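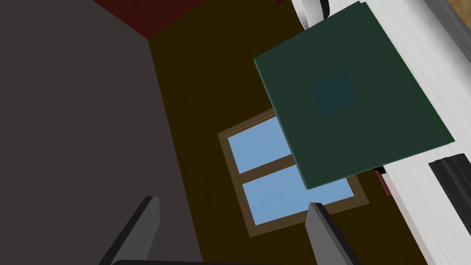
Fedmont Graduate Writing Group
Minutes of the autumn meeting
18 November 2025, Ventura Room and online

Present: the chair, the secretary, the representatives of biology, engineering, geography and linguistics, the library representative, a guest from Daltwood College.
Apologies: the representative of chemistry.

1. Opening and previous minutes

The chair opened the meeting and welcomed the guest from Daltwood. The minutes of the October meeting were approved with one correction. In item 4 the words "literature list" must be read as "reference list", as these two are not the same thing in the geography department.

2. Check of reference lists in the seminar papers

The library representative presented the results of the check which was requested in the spring. The library read the reference lists of 241 seminar papers from the last academic year. Together they contained 2398 references. The most frequent problem was a missing page range for book chapters. The second one was web sources with no date of access. There were also papers in which a source is cited in the text but is absent in the list, and the opposite case.

Engineering asked if the check could separate first-year students from the others. The library replied that it is possible, but the cover sheets of some papers do not show the year of study, so the result would not be complete.

Linguistics made the remark that many of these errors come from copying the reference directly from a database. The database gives the title in capital letters, and the student leaves it so. The group agreed that this should be shown in the handbook with one bad and one good example.

It was also discussed whether a grade should be reduced for such errors. Biology is in favor. Geography is against for the first paper, in favor for the second. No decision was made, and each department continues with its present rule until the summer.

Action: the library sends the full table to all departments. The secretary adds the topic of grading to the agenda of the next meeting.

3. Reference software

The trial license for Tridine ends at the end of the semester. The departments gave their experience. Biology uses it in the laboratory course and is satisfied. Engineering reported that the program loses the accents in names of authors when the file is opened on a different computer. Linguistics has the same problem and considers it serious, because a name without its accents is a wrong name.

The guest explained that Daltwood does not recommend one program. The students there choose by themselves, and the teachers only look at the final list. The chair thanked for this information and said that the Fedmont library can not give support for every program.

Decision: the group asks for an extension of the license for 2 semesters, on the condition that the problem with accents is reported to the supplier first. Linguistics will prepare some sample files.

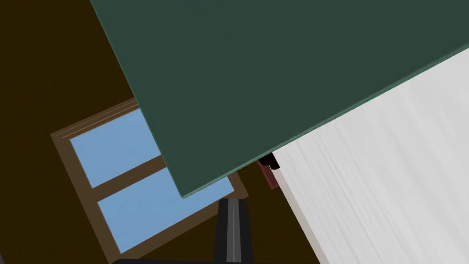 4. Handbook, chapter on the literature review

The draft of the new chapter was sent to the members before the meeting. The general opinion was positive. The following changes were requested:

- The introduction is too long and repeats what is in the chapter on research questions. It will be reduced to one paragraph.
- The word "gap" needs an explanation. Students write that there is a gap in the research when they only did not find a paper in the first search.
- The example from history will stay, but an example from a laboratory subject must be placed next to it.
- The advice to write the review in the past tense is to be removed. The departments have different habits in this matter.

Geography asked for a section on sources in other languages than English. Many students read such sources but do not dare to cite them. The group supported this. The title of the source should be given in the original language, with a translation in brackets.

Action: the secretary corrects the draft. Geography writes the new section and sends it to the secretary before the winter break.

5. Peer reading sessions

The sessions will continue in the spring semester. Each student will bring 3 printed copies of one section, not of the whole paper. Biology reported that last time the readers corrected mainly commas and said little about the argument. A short sheet with questions for the readers will be prepared by engineering.

Daltwood would like to send its students to one session. The group agreed. The guest will write to the secretary with the number of students.

6. Any other business

The library asked that teachers do not put scanned books on the course pages, but request them through the reading list form.

The date of the next meeting will be sent by e-mail. The chair closed the meeting.

Minutes taken by the secretary. Corrections are accepted until the next meeting.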